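Thabiso Adams schrieb im Juli 2005:
> Zählt beim Uhrentest die Zeigerlänge mit? Und gilt
> die Grenze aus Punham auch für Leute mit wenig Schulbildung?

Die Länge zählt mit, einen Punkt. Zur Grenze: In Tetholm lag sie bei 17, bei höchstens 6 Schuljahren einen Punkt tiefer. Die Tabelle von Le Roux beruht auf 2.367 Personen, davon 700 über achtzig. Den Bogen schicke ich im April nochmals herum.

Gruß aus Rudavthorpe
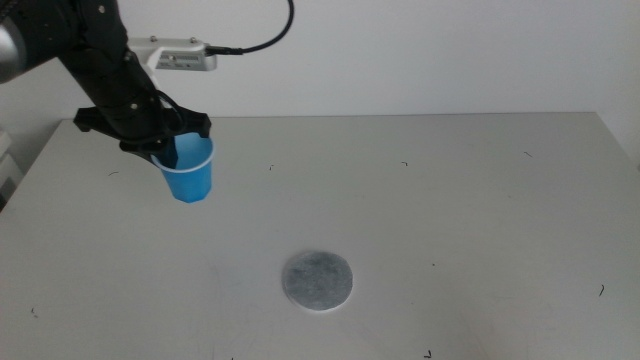
Blauer Becher im Greifer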